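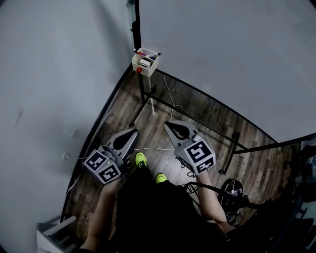
Fig. 4-1. Dark wood-grain floor, bright shoes.

4. First Cleaning and Refresh Coat

Read this section through once before you open either bottle. It is four minutes of your life, and the floor will be there when you get back.

The Clelteck Floor Refresh kit contains a bottle of cleaner, a bottle of Ulleck refresh coat, one flat mop head, two pads (gray for cleaning, white for coating) and a measuring cup. The handle is sold separately. We have heard your views on this.

4.1 Before you start

1. Find out what your floor is made of. Dark wood grain can be wood, laminate or vinyl, and all three are good at pretending. Look for a loose offcut, a vent you can lift, or the paperwork from whoever laid it. If it has been waxed, stop and go to Section 7.

2. Test the cleaner and then the coat on a patch under a piece of furniture. Leave the patch overnight. If it turns cloudy in the morning, do not carry on in the hope that the rest of the room will feel differently.

3. Move out whatever you can lift. Rugs and plant pots first. The plant pots will have left rings; Section 6 covers rings.

4. Vacuum with the brush bar switched off, then vacuum again in the other direction. Anything you miss at this stage will be sealed under the coat and admired for years.

5. Change your shoes. Outdoor soles carry grit, and black rubber heels leave marks on a light floor and dull streaks on a dark one. Clean indoor sneakers are fine. Socks are fine until step 9, when the floor becomes slippery and socks become an adventure.

CAUTION: Never use the cleaner and the coat in the same bucket, even after rinsing. The mixture sets. You will then own a very heavy bucket.

4.2 Cleaning

6. Measure 50 ml of cleaner into the cup and add it to a bucket of cool water, filled to the line given for your room size on the label. More cleaner does not mean a cleaner floor. It means a sticky one that collects dirt with real enthusiasm.

7. Fit the gray pad. Dip it, wring it until it stops dripping, then wring it once more.

8. Start at the wall farthest from the door and work backward along the boards. Do we need to say why? Our support line suggests we do.

9. Change the water when it goes dark. One kit cleans up to 400 square feet, and a room of that size usually takes three buckets.

10. Let the floor dry completely. Keep pets out, or accept the prints as part of the design.

NOTE: If the floor looks patchy once dry, that is old polish coming up. Repeat steps 6 to 10. If it is still patchy after a second cleaning, call us before coating it.

4.3 Corners, edges and things on the wall

The mop head is rectangular and so, in theory, are corners. In practice there is always a strip along the baseboard that the pad rides over without touching.

11. Fold a damp cloth around a plastic scraper and run it along the edge by hand. Kneeling pad recommended, especially if you remember rotary phones.

12. Pick up cords and cables and drape them over something. Mopping around a cable leaves a neat outline of the cable. Keep water well away from outlets and power strips.

13. Wipe the floor under any whiteboard twice. Dry-erase dust is fine and greasy, it settles at the foot of the wall, and under a coat it shows up as a gray haze. A dry microfiber cloth first, then the damp one.

14. Do not use the cleaner on walls, glass panels or the whiteboard itself. It was made for floors and has no ambitions beyond them.

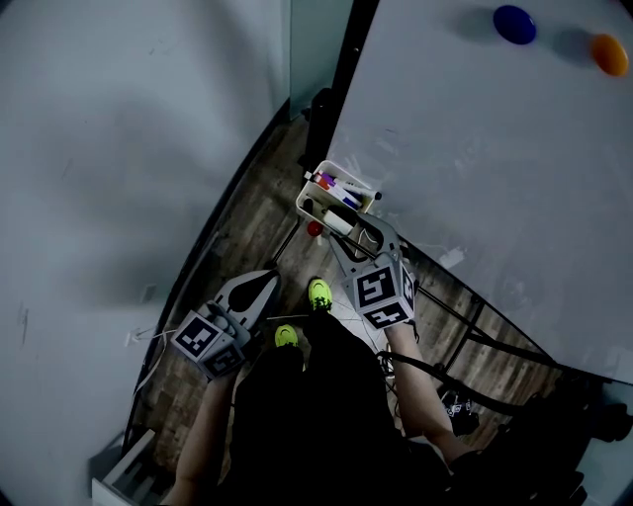

One reader wrote in to say that step 13 came too late: "I did the coat first, then noticed the haze along one wall. Had to strip that whole side and start again. Please put the dust part in larger type." We asked about larger type. For now, we have put it in this paragraph.

4.4 Applying the coat

15. Roll the Ulleck bottle between your hands to mix it. Do not shake. Shaking makes bubbles, and bubbles dry as tiny craters.

16. Fit the white pad, dampened with clean water. If the white pad is missing, check whether you used it in step 7. Many people have.

17. Pour a thin line, no longer than your arm, and spread it in one direction with slow, overlapping strokes. Keep the leading edge wet. If the phone rings, it rings.

18. Leave the room for 15 minutes with the door shut and the fans off, then look across the floor at a low angle. Dull spots may be touched up now. After that, hands off.

19. Wait two hours before walking on it in clean shoes, and a full day before the furniture goes back. Lift the furniture. Dragging it will send you back to step 1.

CAUTION: The coat is slippery until dry. Block the doorway with a chair, and tell the household out loud. A sticky note has never stopped anyone.

Store the remaining coat above freezing with the cap tight. The Godska pads sold for our older kit also fit this mop head, but they shed, so keep them for the garage.

Section 5 covers weekly care.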